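Vultholm Kitchen Robotics Program
Purchasing and Planning FAQ
Updated 08/02/2021

Who is this page for?
Labs and teaching departments that want to set up a kitchen manipulation program and need to put numbers in a budget request. For questions about an existing order, write to Young-sook Noh in the purchasing office.

Do we need to buy the arm first?
No. Most groups start with the simulation license and run their tasks there for a term. The arm has a long lead time, so you can place the order while that work is going on.

What does a simulation seat cost?
A Pludovik seat is $325 per year. Student seats are $200. Kitchen layouts are included, and so are the stove, pot and utensil models.

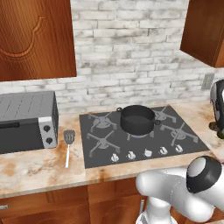
Can we test reach before we commit to a mounting position?
Yes. Set the base position and height in the layout file and run the stove and counter tasks from there. Min-kyu Kong can check the file against your floor plan. Send wall and counter measurements in inches.

What should we budget besides the arm?
Plan for the mount, a spare set of fingertips, an emergency stop on a separate line, and an electrician's visit. Past buyers have spent roughly $800 on the small items. Shipping is quoted separately.

How long is the warranty?
36 months on the Clonis arm, counted from delivery. Fingertips and cables are not covered.

Can we lease?
Yes, through El Ouafi. Lease requests for the fall term had to be in by May. Ask Dong-hyun Geum for the next deadline.

Do we need a working gas line?
Not for simulation. For a physical setup we only support electric burners at this time.

Who signs off on the site?
Cường Vương does the site review. Please have the floor plan and the circuit list ready before you schedule it.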